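Kamlesh Saxena wrote:
> Is the Findberg road open to Plarnitero in September? My map
> says 169 miles and I was hoping to do it in one day with a
> small trailer.

Open, yes, but I'd take two days. The pass is at 3306 feet and the last stretch before it is slow behind trucks. With a trailer you'll want the pullouts on the east side.

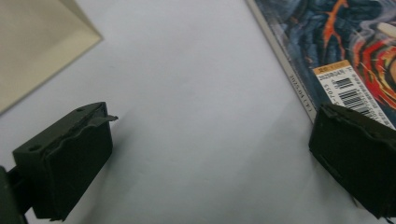 Gas up in Findberg. The station at Sisodia closes at 6 and the pump doesn't take cards after that. There's a campground 2 miles past Sisodia with level sites. Tuesday was quiet when we stayed.

Coming back we took the river road instead. Longer, but no grades to speak of.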